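Threads or compartments – tray with built in bottle neck
Workshop & Small Parts > Storage

pegboardpam
Sep 30, 2025
Ok so quick question before I buy more of these. Redoing the bench drawers, want one kind of tray all the way across. The white ones with the divider walls. Problem is the version I like has a threaded neck sticking up in it and I can't find a cap that fits. Tried a soda cap, tried a milk cap, tried the lid off an old Cirka glue bottle. Soda cap goes half a turn and jams. Anybody?

drawerful
What do you want to cap it for

pegboardpam
Dust. Also I keep dropping washers down it.

mtn_lathe
Measure across the OUTSIDE of the threads, not the hole. Everybody measures the hole. Then count how far one ridge is from the next. Without those two numbers we're all guessing.

pegboardpam
Will do tonight, calipers are in the other garage.
Something I noticed tho – the ridges don't go all the way around in one go. They stop and start, little gaps, little steps. Figured mine was a bad mold but it's the same on every one.

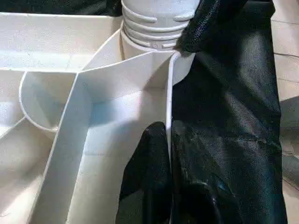 And the wall next to the neck is really thin, so anything with a fat skirt on it is going to hit plastic before it seats. Pretty sure thats what the milk cap was doing. The rest of the tray is fine, matte, kind of speckly, wipes clean. Compartments are a decent size for M4 and smaller.

mtn_lathe
Broken threads are normal. Plenty of bottles have them, lets gas out when you open it. Not a defect. Doesn't mean it's a soda thread, a lot of stuff is made that way.

TVergara
There's a tiny raised mark low down by the threads on a lot of molded necks. Sometimes it's a cavity number, sometimes just a stop. Get a loupe on it, if it's a number you might get somewhere with the seller.
– Trinidad Vergara

pegboardpam
There is a little bump there yeah. Can't read it as anything. Tiny.

drawerful
Going to be the jerk here. Saw the thing off. Flush cut saw, bit of sandpaper, tape over the hole, done in 5 minutes. You're building a drawer not a plumbing system

pegboardpam
Not sawing it!! I want to use it, that was sort of the point. Light oil in a bottle screwed on upside down, small parts all around it. Maybe dumb.

drawerful
Oil over an open tray of screws. What could go wrong

mtn_lathe
Gotta side with drawerful on the oil. Thin wall, bottle's weight hanging off that neck, drawer gets slammed. It'll crack at the base. Keep the oil on the shelf.

kestrel_dn
Disagree, depends how big the bottle is. I ran a 70 ml one upside down on a similar neck all of July and no cracks. Was on a benchtop though, not in a drawer, so take that for what its worth.

mtn_lathe
"Not in a drawer" is kind of the whole thing

kestrel_dn
Fair. Still wouldn't saw it.

TVergara
Cheap fix for the washers – rubber stopper. Push it in the hole, ignore the threads completely. Hardware store sells them loose. The Akanda assortment is ok too but you'll use two and lose the rest.

pegboardpam
Ooh ok. Hadn't thought of plugging it from the inside. That gets around the skirt hitting the wall too.

bolt_miser
Late question, how many of these are you buying? I have 292 drawers' worth of fasteners at work (not kidding, I did the inventory) and we gave up on anything with stuff sticking up out of it. Parts pile up at the base and you can't get a finger in. Plain Trereck trays, flat bottom, rounded corners so you can scoop.

pegboardpam
Only the bench. Two drawers, maybe three. But yeah fishing stuff out from behind the neck is already annoying, it's a tight spot between that and the thin wall. M3 nuts go in there and live there now

bolt_miser
Magnet on a stick. Or flat trays.

drawerful
Or a saw

pegboardpam
lol. Ok stopper first, flat trays for the second drawer, oil stays on the shelf. Will post the caliper numbers anyway in case someone knows the cap.

mtn_lathe
Outside of the threads!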